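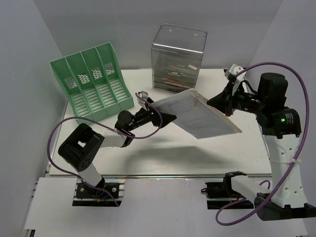

Support Record: Right arm lags behind the operator during two-arm folder filing

Thursday, April 30, 2020
By the Bronix Support Desk, Stevville

Ticket status: Closed, with one item carried forward
Site: Bălan Laboratory, Isirach cell
Equipment: Two-arm table cell with remote-control leader station, both follower arms fitted with wrist cameras
Task in use: Folder to rack, two-handed
Severity: Medium. Recording can continue, but part of the recorded material may be unusable.

Initial report from site

The laboratory is recording demonstrations of a filing task. The operator moves a pair of leader arms by hand, and the two follower arms in the cell copy the movement. The folder is gripped at both sides, lifted clear of the table, turned, carried to the green rack at the back left and lowered into one of the four compartments. The clear drawer unit at the back of the table remains in place throughout and is not touched.

The operators report that the right arm responds later than the left. The delay is not present at the beginning of a session. It becomes noticeable during the lift and is most troublesome while the folder is being turned, when the left gripper has already begun to move and the right gripper has not. The folder is then pulled at one side. On several attempts it has slipped out of the right gripper, and on one attempt it was creased.

The site has restarted the leader station and exchanged the folder for a new one of the same type. Neither step made a lasting difference. The site asks whether the fault lies with the arm or with the control software, and whether the 122 demonstrations recorded so far may be kept.

First response from Support

The site was asked to stop recording for training purposes until further notice, and to keep all existing files, including failed attempts. The following items were requested:

- the session log from the leader station for one good attempt and one poor attempt
- the joint position record for both follower arms over the same period
- the settings file currently loaded in the cell
- a statement of whether the delay also occurs when nothing is held

The site was reminded that the grip force on the right gripper should not be raised in order to hold the folder through the delay. A higher force hides the fault and may damage the folder.

Reply from site

The requested files were supplied. The delay does occur with nothing held, although the operators find it harder to notice. It has not been seen on the left arm at any time. The site added that the wrist camera picture from the right arm sometimes freezes for a moment and then catches up. This had been regarded as a separate matter and had not been included in the first report.

Review of logs

In the good attempt, the commands sent to the two arms and the positions returned by them agree closely. In the poor attempt, the left arm record is normal. The right arm record contains gaps during which no new command arrives. The arm holds its last position through each gap and then moves quickly to the newest command. The longest gap in the file lasted 500 milliseconds and falls within the turn.

The motors on the right arm reported no overload and no temperature warning. The gripper opened and closed to the commanded width each time. A mechanical cause was therefore considered unlikely, and the site was advised not to remove or open the arm.

The settings file showed that both wrist cameras and both arms were assigned to the same controller port group. In the standard arrangement, the right wrist camera is assigned to port group 2. The site confirmed that the cameras had been reconnected after the cell was cleaned in November, and that the assignment may have changed at that time.

Tests carried out by site at the direction of Support

Test A. Right wrist camera disconnected, both arms driven by the operator through the full movement with no folder. No gaps were recorded.

Test B. Right wrist camera reconnected to its existing port, same movement. Gaps returned within the first minute.

Test C. Right wrist camera moved to port group 2, same movement. No gaps were recorded.

Test D. As Test C, with the folder held at both sides. The operator lifted, turned and filed the folder without a visible delay on either side. One short gap appeared in the log as the right elbow was extended.

Test E. As Test D, with the right camera cable released at the upper tie and given more slack near the motor. No gaps were recorded.

Finding

Two causes were present. The main cause was the shared port group, which allowed camera traffic to hold back commands to the right arm. The lesser cause was tension on the right wrist camera cable when the arm was extended. The connector was being drawn sideways at one point in the movement, and the camera was briefly lost and found again. Each time this happened, the controller paused to register the device.

The leader station and the operators' technique were not at fault.

Corrective steps

1. Power down both follower arms with the grippers open and the table clear of the folder.
2. Assign the right wrist camera to port group 2 and save the settings file under a new name. The former file is to be kept for comparison.
3. Route the right camera cable with a loose loop over the motor. Secure it on the long link only, and leave the wrist free.
4. Extend the right arm by hand to its furthest working position and confirm that the cable does not tighten.
5. Restore power and run the alignment routine for both leader arms before the first recording.
6. Record one unloaded pass and inspect the log for gaps before handling a folder.

The site completed these steps and returned the log of the unloaded pass. It contained no gaps.

Guidance on existing demonstrations

The laboratory asked whether the earlier demonstrations could be repaired by shifting the right arm data in time. Support does not recommend this. The delay varies within each attempt, and the operator was reacting to it. In several files the operator can be seen from the joint record to slow the left hand and wait for the right. A policy trained on such files may learn to hesitate in the same place, even where the equipment no longer gives it cause to do so.

Each file should be passed through the gap checker supplied with the controller software. Files with no gaps may be kept. Files with a gap before the folder is gripped may be trimmed, provided that the remaining portion begins with both arms at rest. Files with a gap during the lift, the turn or the placement should be set aside and excluded from training. Attempts longer than 3,000 frames should also be reviewed by a person, as most of those examined contained at least one long pause by the operator.

Operators resuming work are asked to make several unrecorded passes first. They have adapted to the late response of the right arm and may now lead with the right hand too early, which would place the strain on the opposite side of the folder.

Reply from site

Recording has resumed. The operators report that both arms now follow together and that the folder stays level when they intend it to. During the practice passes the right hand did move early, as described, and this passed before the end of the session. Nine of the earlier files have been set aside so far and the check is continuing.

The site also asked whether the software could warn the operator when commands are being held back.

Closing note from Support

The request for a warning has been carried forward to the controller software group as a separate item. Until a warning is available, the gap checker should be run at the end of every session. The ticket is closed with the agreement of the site and may be reopened under the same record if gaps return on either arm.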